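Small DC motor

The small DC motor is an electric motor that runs on direct current, usually from batteries, and is found in toys, toothbrushes, fans and most things that buzz when dropped. In its common form, permanent magnets sit in the outer case while a wound core spins between them, fed by a pair of brushes that spend their lives wearing out.
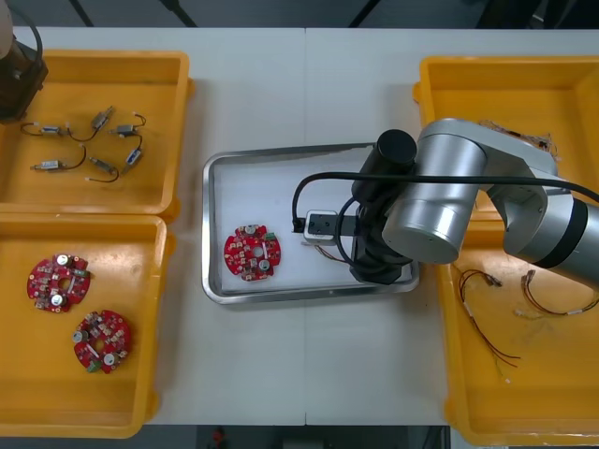

Swapping the two supply leads reverses the direction of spin, a fact many owners discover before they have read the instructions.

Hobby histories give some space to the Prinlow, a desk fan launched in 1939 by Hrnčiar and advertised as silent. Kvido Šimek, who collected its sales leaflets, noted that the word was dropped by February – the fan stayed on sale, at the same price and the same volume.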